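Open day at Donanden – your questions

When is it, and do I need to book?
We're open on November 24, 2020, and yes please, do book! I can only fit 22 people in the room at once, so each group gets 30 minutes. Ask for Elsa Aaltonen at the Ullero entrance and she'll send you up.

What will I see?
The arm sorting everyday bits and bobs between two baskets on the big papered table. It's the same job we've had it on since September, and I still find it oddly gripping (sorry).

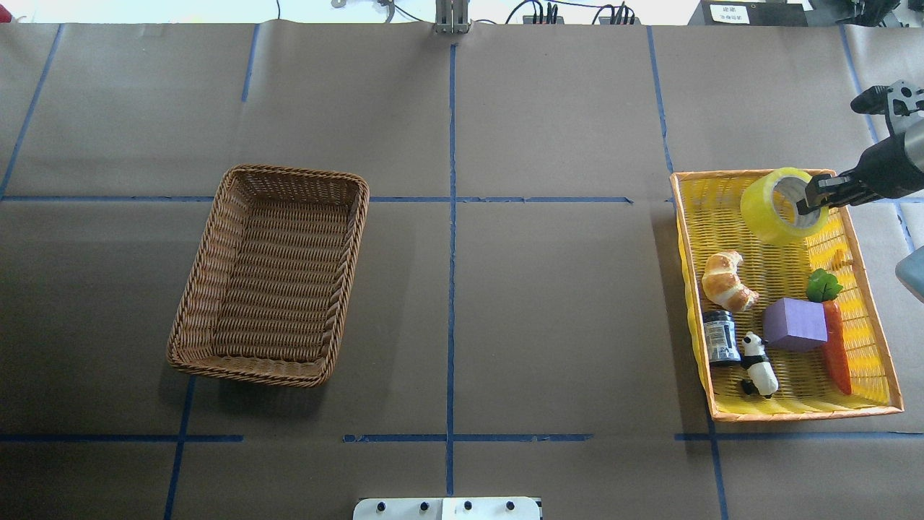 I'll be talking you through it as it goes, so shout out if you want something explained again. Kamil Mikuš looks after the software and loves a hard question – save those for him.

Why toy food and not the real thing?
A toy croissant doesn't go stale or leave crumbs in the fingers. We did try real carrots once. Never again!

What's the blue tape for?
It marks the table into sections, so we can put the baskets back in the same spot between runs.

Can my children come?
Of course, mine will be there. Under-eights need a grown-up with them, and everyone stays behind the barrier while the arm is moving.

Will it drop things?
Probably, yes. Tape rolls are fairly easy for it, small round things less so.

Where do I park?
Behind the Kiiskinen building. The gate code is 3639.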